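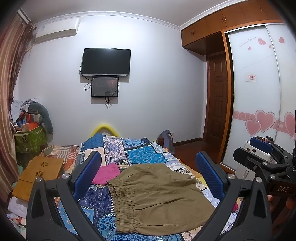 **Tonddale students record household tasks for robot training project**

TONDDALE, February 2024 — Students in the robotics club at Plekomside Technical School have begun the second stage of a project on robot handling of clothes and other soft household goods. The work started in January and is scheduled to run for 24 weeks.

Club members record chores at home using handheld two-finger grippers with ribbed pads at the fingertips. Each recording covers a single task, such as folding a pair of elastic-waist pants on a bed or moving a folded cloth from one surface to another. Four grippers are in use, and members sign them out for five days at a time.

The first stage produced 106 usable recordings. Files were rejected if the garment left the camera's view or if the fingers closed before reaching the fabric. Lighting differed from home to home, and the club kept those differences in the set.

In the second stage, the recordings will be used to train a control program named Ospina, written by the club's senior group. It will be tested on a bench-mounted arm in the school workshop. The test task is a single fold of a pair of pants laid flat, starting at the waistband. Patterned bedspreads will be added as a background after the plain-surface trials — the program has so far been run only against a gray mat.

The club plans to enter the arm in the Plultska student automation contest, in the soft materials class. Entries in that class must complete the fold with no operator input after the start signal.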